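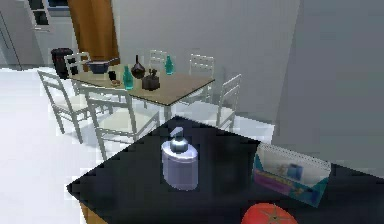 Render: Holska project, shared under CC BY

Re: [ledger-talk] Truseck wallet logins for the member forum

Earlier in the thread, a list member wrote:
> Truseck would let everyone sign in with a wallet they
> control. No passwords, no central account database.
> The Rilter plugin handles the rest, and setup takes
> 5 minutes. I move we switch over in March.

Control is doing a lot of work in that first sentence. I read the Truseck docs on Wednesday, and the default setup sends every sign-in through a relay the company runs. If the relay is down, you don't get in. That sounds a lot like the login server we have now — except we can't restart it ourselves.

I also don't buy the 5 minutes. I tried it on the test box and it took me 90, most of that spent on a key file the Rilter plugin wanted in a folder it never mentions. Maybe I'm slow.

We have 1,471 accounts. When we asked last time, 42 people said they had ever used a wallet of any kind. What happens to the rest when they lose a recovery phrase? Shezi at least has a reset path, though I have doubts about that one too.

Before we vote I'd like to know:

- can we run the relay ourselves, and at what cost
- does the old password login stay on, and for how long
- who answers the "I'm locked out" mail

If somebody has run this on a live forum for more than a month, please post your logs. I've seen the demo.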